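Thursday, late

Got up at six and did the kitchen before anything else. Cupboard doors wiped, the shelf over the sink emptied and put back in a different order, which I will regret by the weekend. The big pans are on the left now. The Bakos jar with the rubber bands went in the drawer.

Rain until ten. Walked to Doton for bread and a new sponge and came back with bread. The bus pass has 34 days left on it. I wrote that on the calendar so I don't get caught again like in March.

The afternoon was for the table. I have been putting it off. Everything that comes into the house ends up on it, and then we eat standing up or with plates on our knees. I took it all off and sorted on the floor. Old post, two phone chargers that fit nothing we own, the Feletti catalog, a receipt for 91 that I had been looking for and can now send in. The paper went out to the bin in one trip. I kept the catalog – the lamp on the back page is still the one I want, and it is still too much.

Then I wiped the wood down with a cloth and plain water. No polish. The last time I used the Tamedov stuff it stayed sticky for a week and every sheet of paper left a mark. The knots look darker than I remember, or I just haven't looked at that part in a long time. It is a good table. I paid 25 for it and carried it up the stairs with my brother, and we didn't speak to each other until the evening.

The rule from now on is that one basket is allowed on the table and nothing else. The gray one with the square holes. If it doesn't fit in the basket it has to live somewhere. I set it down, stood back and left the lamp on.

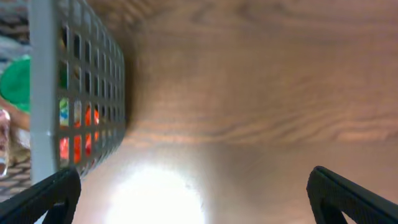

Vilmos Mészáros said on the phone that one basket is how it starts, and that at his place there are four now and he can't find the scissors in any of them. He thinks a table should be kept bare and the basket put on a chair, so that it gets in the way and you have to deal with it.

I told him we need the chairs. He said to try it for a week anyway. Maybe on Sunday.

Ate supper at the table, soup and the end of the bread. Moved the basket over a little to make room for the bowl. Tomorrow the hall closet, if my back is all right, and I still have to buy the sponge.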